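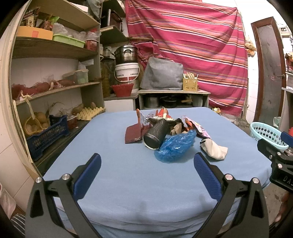
Clearing a table: notes, 2024-04-29

Storage room at Ocampo, light blue cloth on the table, one small pile of rubbish. Wrappers, a flattened maroon packet, a crumpled blue plastic bag, a black ribbed cup on its side, some brown paper. A crushed off-white paper cup sits apart from the rest. A child would be finished before I had written this sentence. I am trying to decide whether a machine would be.

My view has shifted a little since March. Finding the objects is mostly solved. Getting hold of them is mostly solved too, if they are stiff. The paper cup is a fair target: it has volume, it stands clear of its neighbours, and a parallel grasp across the short side should lift it. The ribbed cup is harder with the paper up against it. Wrappers are the real trouble. A transparent film gives poor depth, and a flat packet on cloth offers no edge to get under. Squeeze too low and you pinch the cloth and drag the whole pile with it.

Went through the Prumau logs after lunch. 1585 grasps, all on single items. Hadiza Tijani pointed out that none of them began with one wrapper lying over another, so the success rate says little about a pile like this one. She is right and I have crossed out the paragraph that used it.

Disagreement with Nneka Oyewole over sorting. She wants cups and film put in separate bins. I would settle for everything in one bag and no cloth in the bag. We agreed on 2 bins for the cups-and-film test and left the brown paper undecided.

The shelves are another matter. Mesh bundles, bags bulging over the rims of baskets, a tray full of clear plastic, round produce in a net. Putting one onion-sized thing back in a net is a two-handed job and I would not attempt it this year. Temitope thinks next year. I wrote 7 years in the margin and then rubbed it out.

To do: ask Marama for the thinner finger pads. Try sweeping the film to the table edge before grasping. Reply to Losa about the invoice.

Last updated: Monday evening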